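Barkard Hospitality Program
Dining Room Practice 1
Handout 6: Table Coverings, Boards and Bowls
Revised July 18, 2019

Read before the practical. Bring a cloth tape measure.

6.1 Scope

This handout covers the textile layer of a table or work counter, the boards and mats laid beside or on top of it, and the placing of a single bowl on a patterned cloth. Plates, glassware and cutlery are in Handout 7. Folding of napkins is not examined in this unit.

6.2 Terms

Covering: any cloth or mat that lies directly on the surface.
Ground: the main color of the covering.
Stripe: a band of contrasting color woven or printed in the covering.
Run: the direction in which the stripes travel.
Drop: the length of covering that hangs below the surface.
Board: a rigid panel placed on the surface for cutting, serving or protection.
Rim: the top edge of a bowl or plate.
Foot: the ring or flat base on which a bowl stands.

Students often write "grain" when they mean run. Grain refers to the direction of the threads. On a printed cloth the stripes can be off grain by several degrees, and a cloth folded along the stripe will then not fold square.

6.3 Choice of covering

Plain white is the default for formal service. A white ground with thin dark stripes is accepted for breakfast, for informal lunch and for counters against a wall. Wide stripes are left out of this unit.

Woven stripes show on both faces. Printed stripes show on one face and fade with laundering. Check by turning back a corner before laying. In the Voltier linen list, woven stock is marked W and printed stock P. The two are stored on separate shelves and are not mixed on one table, as the whites differ after the first few washes.

Cloths used in the practice room are retired after 40 launderings or at the first hole, whichever comes sooner. The count is kept on the shelf card. Retired cloths go to the polishing bin.

6.4 Direction of the run

a) Counter against a wall. The stripes run from the wall toward the person working. Any object on the cloth can then be lined up by eye with a stripe on either side of it.

b) Freestanding rectangular table. The stripes run along the long side. On a table for two, the run goes from seat to seat.

c) Round table. Striped coverings are not used.

To check the run against a wall, measure from a fixed reference (a corner or the end of the counter) to the same stripe at the back and at the front. The two readings should agree within 20 mm over the full depth. If they do not, lift the front edge with both hands and swing it. Do not pull from one corner; this stretches the cloth on the bias and the stripes will curve.

6.5 Flatness

Creases left from folding are removed with an iron before laying. Small wrinkles are worked out with the flat of the hand, from the middle outward. A low bowl placed over a ridge may rock, and the fault will be marked as a covering fault even when the bowl is sound.

Where the covering is a mat, roll it against its storage curl and leave it for a few minutes under a board. The Alstead mats are supplied rolled and need this every time.

6.6 Boards and mats beside the covering

A dark brown board or mat next to a striped white covering gives a clear change of tone and is easy to find with the hand while looking elsewhere. It also hides small stains. The disadvantage is that dry crumbs show strongly on it.

Points for placing:

The back edge is pushed up to the wall where the counter has one. A gap behind the board collects crumbs and water.
The side next to the covering may be straight or slanted. With a slanted side, take alignment from the back edge only.
Curved corners face the front of the counter where there is a choice.
The board overlaps the covering fully or not at all. A board with one corner on the cloth will tilt.

Boards for raw food are kept off the table covering in all cases. See the hygiene sheet issued in week 1.

6.7 The bowl

The standard practice bowl is round and white with a thin dark rim. A dark rim serves two purposes in training. It marks the outline of a white bowl on a white ground, and it makes chips easy to find, as the exposed body of the bowl is lighter than the rim color. Inspect by turning the bowl once under a lamp. A chip of any size on the rim takes the bowl out of service.

The glaze is checked with the bowl empty. Hold it so that a window or lamp reflects on the inner wall. A sound glaze gives a bright patch with clean edges. If the edges of the patch are broken or dull, there is residue, scratching or dried detergent. Wash again and repeat. If the dullness stays in the same place, set the bowl aside for return to Bautista.

Placing:

1. Hold the bowl by the outside, below the rim. Fingers do not enter the bowl.
2. Bring it in level and lower it to the covering. Do not slide it into position. Sliding drags the cloth and moves the stripes.
3. Release, then look from directly above. Count nothing; compare the margin between rim and nearest stripe on left and right.
4. If correction is needed, lift and place again.

A bowl is centered on a stripe or on the space between two stripes. Either is correct, but all bowls on one table follow the same choice. On a counter with a board at one side, the bowl is centered on the visible part of the covering. The full width of the cloth is disregarded.

6.8 Clearing

Clear in the reverse order: bowl, board, covering. Lift the bowl clear of the cloth before moving it sideways. Shake the covering over the bin, fold along the run, and return it to the shelf with the fold facing out. Wipe the counter, including the strip along the wall.

6.9 Common faults and deductions

Run not square to wall: 3 points
Ridge under bowl: 2 points
Board resting partly on covering: 2 points
Fingers inside bowl: 4 points
Bowl slid into place: 2 points
Chipped bowl left in service: fail, repeat in December

The pass mark is 60. A score of 59 is not rounded up.

6.10 Preparation for the practical

Write short answers and hand them in at the door.

Explain how a slanted board edge can mislead a student who is aligning a bowl.
Describe the check for woven and printed stripes.
A rectangular table is 1000 mm wide and the cloth is to have an equal drop of 200 mm on both long sides. Give the required width of the cloth and state how the run is laid.

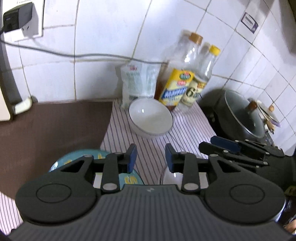
Fig. 6.1. Empty bowl with dark rim on a striped covering, run from the wall; dark brown board or mat at left (see 6.4a, 6.6).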